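Ticket: Scoreboard clock drops out, Prerkamgate main pitch
Status: Resolved
Opened by: Tsion Mekonnen, Livach Youth League

Hi all! The new Rathjen scoreboard is a beauty and the kids adore it, but the match clock freezes at 13 minutes in every game. Scores still update fine. I restarted the console twice at halftime and got the same thing both times.
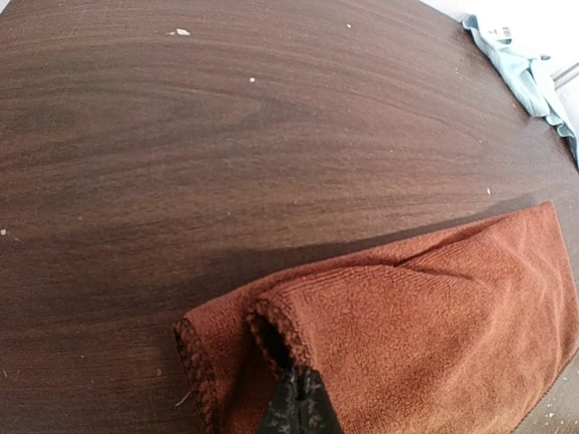
Crumbs on the tabletop

Console firmware is 2.11, cable run to the board is 40 yards. Happy to test anything you like - I'm at the ground most evenings in July.

Reply from support: Great detail, thank you! Please swap the console to channel 11 and run a full half with no match on.

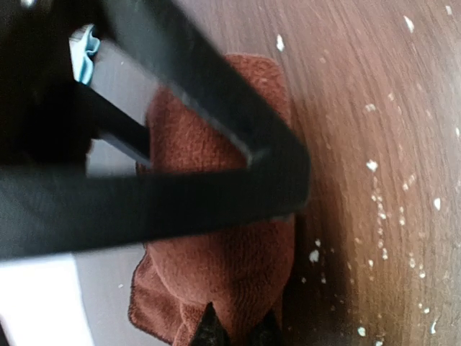 Tried it tonight. Clock got to 13:00 and stopped dead. Then I unplugged the Dundera horn, just on a hunch, and it ran the whole 45! So happy.

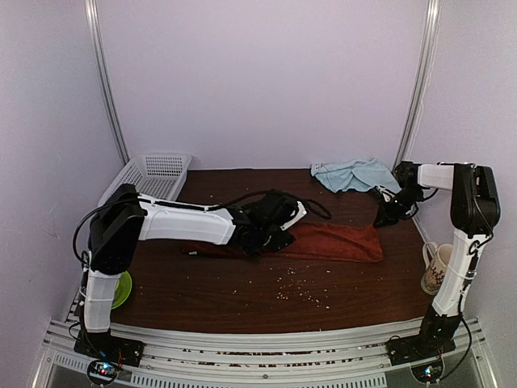

Left the horn off for the under-12s and the clock was perfect again. We'd still love the horn back for the cup final, though - the crowd goes wild for it.
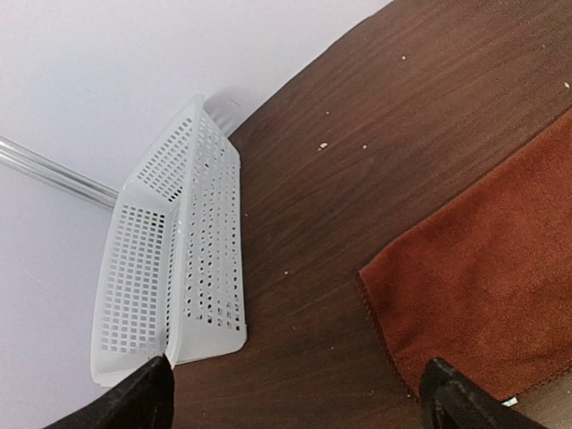
Posted by Henrik Kleinschmidt, support desk

Superb find, Tsion! The horn shares a timer slot with the clock. Set Horn Mode to Manual in the Outputs menu, save, and plug it back in. Closing this one, and good luck in the final!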